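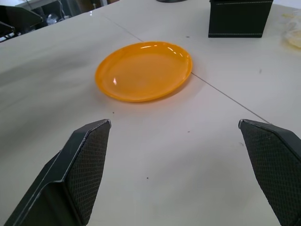 Jonalyn Fajardo
Kitchen and supplies, Skilteo

04/03/2022

Re: Plates for the shared kitchen

Shinji Hoshino wrote:
> Do we still need the paper plates? We got through a pack of 500 last July and the cupboard is full again. Could we see one of the plastic ones before ordering?

Shinji,

The plastic one is orange, round and fairly shallow, with a raised scalloped rim. I would order 40 and stop buying paper once the present stock has gone. They stack on the lower shelf next to the trays.

The white table marks easily, so please wipe it down after lunch, including along the seam between the panels.

Adesuwa has asked for a second colour for the meeting room. I have no objection if the shape is the same. Replies to me by the end of the month, please.

Jonalyn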